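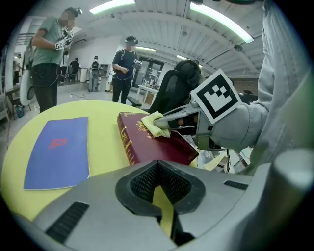 Why Do Old Books Smell Like That?
Project report by Valter Hedlund
2025-01-22

My grandmother's shelves smell like vanilla and a damp basement, and I've wondered about it since I was little, so when we got to pick our own topic this was an easy choice!

I started reading up in October. Paper is mostly cellulose, and cheap paper also has a lot of lignin in it (the stuff that makes wood stiff). Both break down slowly and give off gases, and some of those smell sweet or a bit like almonds. Lignin is also a big part of why old newspapers go yellow.

For my own part I did a sniff test. Torbjørn Boström at the Grerngate library let me borrow 25 books, and 42 people from my school smelled them blindfolded and guessed old or new. They were really good at it, way better than I expected. The two books that fooled nearly everyone were an Engebretsen atlas on thick glossy paper and a cookbook that just smelled like onions.

If I did it again I'd let people take longer breaks, because after ten books your nose kind of quits. I'd also write down how each book had been stored. I only thought of that after I'd taken them all back, and Torbjørn could only remember it for the atlas.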